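Ticket 821: crayon marks on white table, Naststead room
Status: open

Reported in August. Red crayon gets onto the tabletop when a sheet is colored close to its edges. Dry cloth does not lift it.
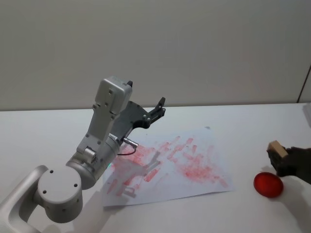

Sheet on the white table, red and pink strokes over most of it.

Tried warm water and dish soap, left on for 30 seconds. Faint pink remained. Second try with baking soda paste was better.

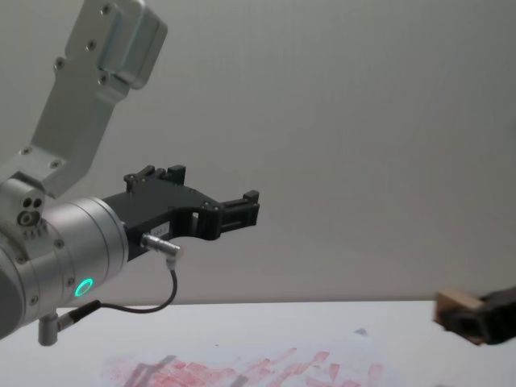 Wall wipe-down is a separate job under this ticket. The plain pale wall behind the table gets soap and water only, no paste.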